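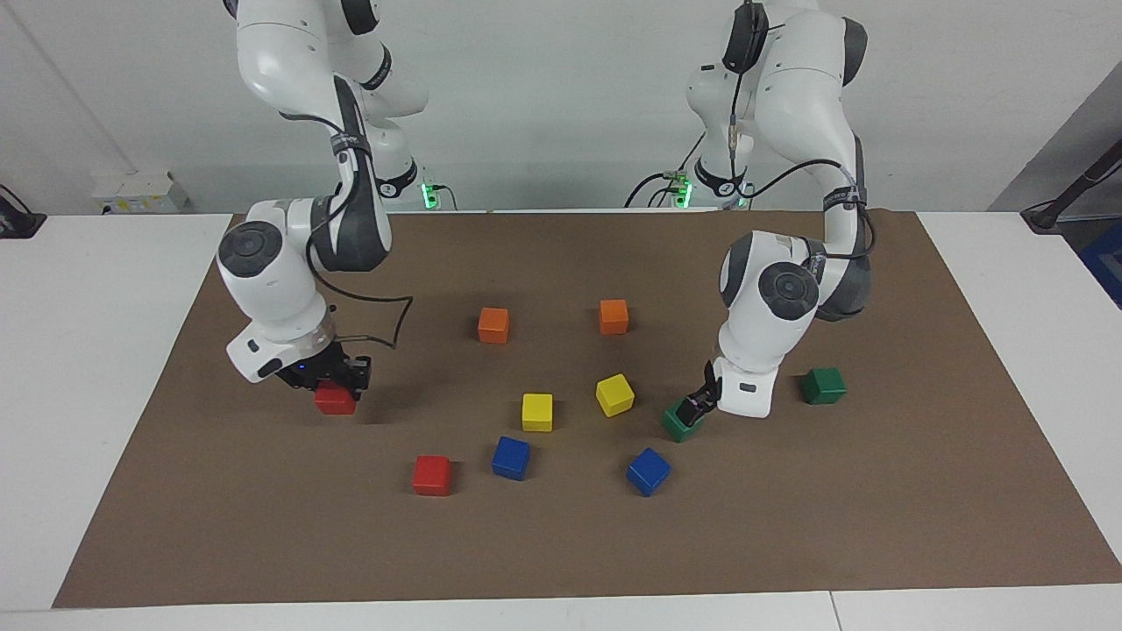
Speaker notes: Color cubes as sorting material
Leonie Buschmann, Uvport, May 20, 2021

Slide 1. Title. Say name, thank Lieselotte Wunderlich for the loan of the Ekenel cube sets. Talk runs 19 minutes, questions after.

Slide 2. Why plain cubes. A cube has one shape in every direction, so color is the only property left to sort by. With mixed blocks, people sort by shape first and color becomes a tiebreaker. Do not go into the bead material. It has its own talk.

Slide 3. The work surface. Brown mat on a white table. Two reasons for the mat: wooden cubes slide on a bare tabletop, and the edge of the mat sets the limit of the task. Anything off the mat is out of play. Point out that red, orange, yellow and green all stand apart from brown. We tested a darker mat in March and dropped it.

Slide 4. Starting layout. Cubes are scattered loosely, with gaps. Some sit square to the mat and others are turned. Leave them turned. A tidy grid at the start gives away half the work. Red and orange are the pair that gets confused under warm bulbs, so check the lighting before the session.

Slide 5. Order of work. One color at a time, or two colors in parallel, one per side. In parallel, red goes left and green goes right. Lift each cube clear of the mat before moving it; dragging knocks its neighbors. PAUSE here, let people read the table.

Slide 6. Results. 31 sessions, 730 completed sorts. Parallel order was faster, with more cubes knocked out of place in the middle of the mat. Error table is in the handout, page 2. Skip it if behind.

Slide 7. Wear. Corners of the Ekenel cubes rounded off before the paint faded. The Vurance set is rated for 2000 handlings by our own bench test. Zacharopoulos set not tested yet.

Slide 8. Contact details. Leave up during questions. Collect the handouts that are left over.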